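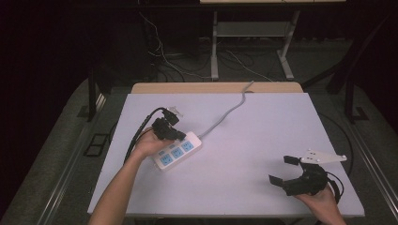 Tarmo Kļaviņa
Workshop technician, Pullbridge textile conservation workshop

September 23, 2008

Back at the dye bench at last, after what feels like a whole winter of paperwork, and I'm so pleased to have blue fingernails again that I'm going to write this up properly before I wash them. Florante, you asked me to put down everything about the indigo vat, including the bits I'd normally leave out, so blame yourself for the length.

The job, for anyone picking this book up cold: we need backing yarn to sit behind the losses in the Ozoliņš coverlet. Plain wool, two-ply, in three blues. The darkest has to come close to the border stripe, the middle one to the little birds, and the palest is for the ground near the fold, where it has faded to something like skim milk with a drop of ink in it. I had a go at these in January with the leftover powder from the Fullance order and got a lovely dark, a decent middle and a pale that came out green whatever I did. I still have that green. It's in the bottom drawer if anybody wants a tea cosy.

Started the new vat yesterday after lunch. Stock solution first, 50 grams of the Truvitz indigo pasted up with warm water in the old mortar. I gave it far longer than I used to, a good long grind while the radio went through two lots of news, and it was worth every minute, because there was hardly any grit left on the sieve. Last time I rushed the paste and spent the afternoon picking specks off the skeins with tweezers.

Then the fructose and the lime, stirred down slowly. I keep wanting to stir it like porridge and have to tell myself to go round the edge and leave the air out of it. Held it warm in the big pot overnight with the quilt on. This morning there was a good coppery skin on top, a proper flower of bubbles in the middle, and underneath it was that clear yellow-brown like strong tea. Smell was right too, if you know it, sort of sweet and barnyardy. I was so happy I rang Florante at home, who was very nice about it considering the hour.

Wool was scoured on the weekend and has been soaking since breakfast. Total dry weight of the lot 875 grams, and that includes the four test skeins with the red ties. Please don't use the red-tie ones for anything, I want to keep those back for the light box.

First skein in for one minute, up and out, squeezed under the surface so it didn't drip back in. It came up that shocking yellow-green and turned in my hands while I walked to the rack. I've been doing this for years and I still call people over to look. Ten minutes of air, then back in. The pale is done in a single dip, from a weaker vat (one ladle of stock to the small bucket, see the page with the coffee ring). I'm nearly sure now that the green in January was plain impatience: the vat wasn't fully reduced, and I was rinsing before it had finished turning. This time I let it hang the whole of morning tea and it's a true blue, a bit greyer than the ground of the coverlet, but I'd rather be grey than green.

Middle blue, three dips. Very close to the birds. Held it against them under the north window and then under the lamp, and it's a touch warmer under the lamp than the original is. Florante thinks that's fine behind netting and I think I agree, but I'd like to look again tomorrow with fresh eyes.

Dark, seven dips so far. Still not there. It looked black as a boot when it was wet and then dried back to something more like school uniform. I'll give it two more in the morning if the vat holds. It was starting to look tired by four o'clock, going a bit murky and greenish-blue right through, so I've fed it another spoon of fructose and a pinch of lime, brought it up to 40 degrees and tucked it in again. Don't lift the lid to have a peek, whoever you are.

Acid rinse to come for all of them, just vinegar in plenty of water to bring the wool back from the lime, then a good long neutral rinse. The wool feels a bit harsh at the moment, and I was worried, but the test skein softened right up after its rinse so I've stopped fretting.

Rubbing test on the middle blue, dry white cotton, ten strokes: faint mark. Damp cotton, ten strokes: more of a mark than I'd like. I don't want any of this going near the coverlet until the damp test is clean, so it'll get another wash with the neutral soap, and another after that if need be. Florante suggested leaving the skeins a week before the final wash so the colour has time to settle. My old teacher used to say the same thing, and I never did find out if it was chemistry or just her way of making us tidy up. We've got the time, so let's do it.

Other bits and pieces. We're low on the mid-size gloves. The sieve needs a new mesh, I've mended it with thread and it won't last. The pale yarn record has to go in the blue folder with a snipping taped beside it, and I haven't done that yet because everything I touch turns blue.

Oh, and the length. I worked out again how much yarn we need for the backing and got 2,535 metres, where the old sheet has quite a bit less. I think whoever did the old sheet forgot the second fold. Florante, could you run through it when you've got a quiet minute? If I'm right we'll need another batch of the middle blue, and I'd sooner do it while this vat's still in a good mood.

Tomorrow: two dips for the dark, vinegar rinse for everything, look at the birds again by daylight.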